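## News from the Teaching Bench

Hello again from the upstairs room at Kundlow! We promised in the spring issue that we would say more about how the teaching sessions go, and then the summer got away from us, so this is a longer item than usual. Make yourself a drink first.

For anyone who joined the list recently, the short version is that we spend our afternoons showing a two-armed robot how to do small kitchen and desk jobs. One of us sits at the controls and moves the arms from a distance, the machine keeps a record of every motion along with what its camera saw, and later on that record is used for training. Each run through a job, from hands at rest to hands at rest, is what we call an episode. Since the bench opened we have saved 2329 of them, and 320 of those are from the past month alone, which made us all feel rather pleased with ourselves (and rather stiff in the shoulders).

The jobs are humble ones. Pick up a lid and put it down again somewhere else. Pass a thing from the left hand to the right. Move a bowl a little closer. When friends visit they tend to expect something grander, and we can see their faces fall a bit, but then they take a turn at the controls and go very quiet. Working through a pair of grippers is a peculiar feeling. You lose your sense of touch altogether, you have to judge depth by eye, and your own elbows keep wanting to do things that the robot's elbows would prefer not to. Most newcomers squeeze too early. I certainly did, and I still do when I'm tired or somebody has just told me a good story.

The biggest change this season is that we have slowed down. For a long time we cheered for the quick episodes, and there was even a tally on the whiteboard of who had the shortest lid pickup. Then the folks at Dranlow, who do the training side with us, wrote a very kind note saying that our fast runs were giving them trouble. A rushed operator cuts corners, overshoots, corrects, overshoots the other way, and all of that wobbling goes into the record as though it were part of the job. So the tally has been wiped off, and what we ask for now is a steady approach, a short pause just above the object, and then one clean close of the fingers. It feels terribly slow for the first hour or so and after that it becomes quite restful, a bit like shelling peas.

We also talk about two-handed work far more than we used to. It's easy to let one arm do everything while the other hangs in the air like a guest who hasn't been offered a chair, and a good many of our early episodes look just like that. The guidance now is to bring both hands in when the job calls for both, and to decide before you start which one will hold and which one will move. Changing your mind halfway is allowed, of course, but please mark the episode if you do. A change of mind can be a useful thing to learn from so long as the people downstream know it's there.

On that subject, a word about mistakes. Don't throw them out! If you drop something and pick it up again neatly, save the whole run and tick the "recovery" box. If you drop it on the floor, stop, save what you have, and tick "abandoned." The only runs we'd like you to delete are the ones where the recording started late or the controls lost their connection. Birkett, the little program that sorts everything by label, was updated in September and will now ask you for a reason before it deletes anything. I know it's one more box to click, and I've grumbled about it too.

The tabletop matters as well. We leave things standing along the back on purpose, and we shift them about between sets so that the machine doesn't come to believe a lid always lives in front of the same bowl. Please do move them when it's your turn, even if you have only just found an arrangement you like. Bags are a special nuisance, being see-through and never the same shape twice, and for that very reason we want them in the background as often as possible. 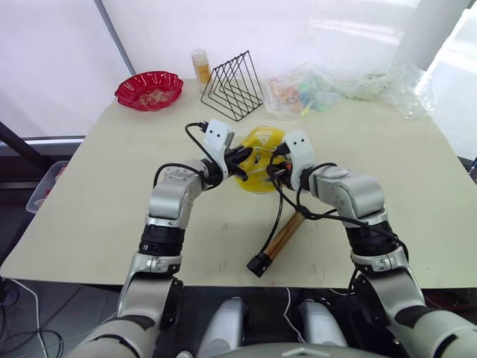

With both grippers in over the yellow lid, the operator can hardly see the thing, and cables take up a good part of what view remains. This is where the pause helps most. Take your look at the lid while the hands are still well apart, and fix its place in your mind before you bring them in.

Sindex wrote in after our last issue to say that the pause had taken a lot of getting used to, and that what finally helped was breathing out before closing the fingers. "I used to practice the same reach over and over until it was perfect," the message went on, "and then I'd move the bowl and be a beginner again. Now I move the bowl first." We've been passing that around the room ever since, and I've borrowed the breathing trick myself with nearly 2 weeks of good results.

A few bits of housekeeping to finish. Sessions in November will start at 1:30 so that we can be packed up before dark. Please log out of the controls when you step away, even for coffee, and hang the hand controllers on their own hooks with the straps undone. The tall stool has a loose foot and has gone off to be mended. If you'd like to try a turn and have never done it before, reply to this newsletter and we'll find you a quiet afternoon with one of the regulars sitting beside you. Bring your glasses if you use them for reading.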